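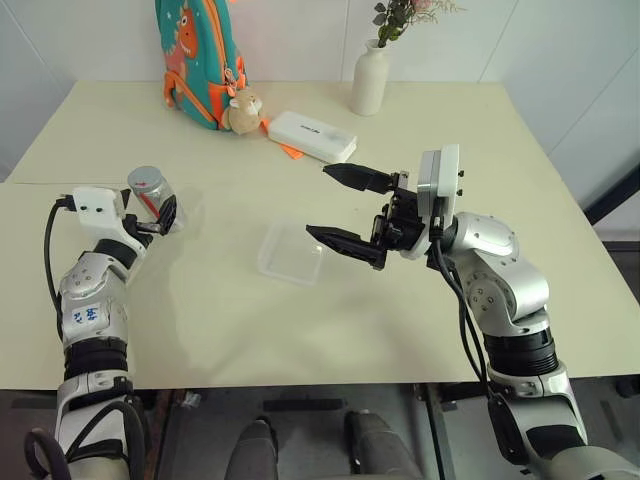

Chapter 4
Two Arms, One Task

Most of the exercises so far have used a single arm. The arm moved to a point, closed its gripper, moved to a second point and opened again. That is enough for sorting blocks, and it was enough for the club at Badby when it entered its first regional meet. It is not enough for the tasks in the second half of this book.

In this chapter you will plan and record a task that uses two arms at one table. The task is called the jar transfer. One arm picks up a small lidded jar, and the jar ends up in an open plastic container in the middle of the table. The other arm has a job too, and deciding what that job should be is the first piece of real planning you will do.

What you should know before you start

You should have finished the joint exercises in Chapter 2 and the grip exercises in Chapter 3. You should be able to home both arms, stop both arms from the keyboard, and read a log file. If your team has not yet passed the stop test, go back and do it now. Your instructor will not sign the project sheet without it.

4.1 The shared zone

Each arm has a region it can reach. Where the two regions overlap is the shared zone, and this is where nearly all collisions happen. A gripper with long fingers makes the zone larger than it looks, because the fingers sweep through space whenever the wrist turns. Students tend to measure to the wrist and forget the rest.

The rule used in the Clarkport course is simple: only one arm may be moving inside the shared zone at any time. The other may wait at its edge with the gripper open, or it may hold still. Later you will learn when the rule can be relaxed. For now, keep to it.

4.2 A table with things on it

Beginners like to clear the table. Competition tables are not cleared. In the Bundmont Challenge the judges leave ordinary objects behind the work area -- a bag, a vase of flowers, a toy -- and teams lose 15 points for touching any of them. Practice with objects in place from the first day.

Clear objects need extra care. Glass and transparent plastic give a depth camera very little to work with, and a clear container may show up only as a few bright edges. The team from Wiriya recorded 578 practice runs in one season and found that most of its failed placements came from a wrong estimate of the container's rim. They fixed it by measuring the container by hand and entering the height as a constant.

4.3 Writing the plan

Before you touch the controls, write the task as a list of states. For each state, give the position of both arms, whether each gripper is open or closed, and what has to be true before the next state can begin. "Jar is held" is a good condition. "Wait two seconds" is a poor one -- if the grip fails, the program will carry on with nothing in its fingers.

Keep the list on paper. You will change it many times before you record your first run in Section 4.4.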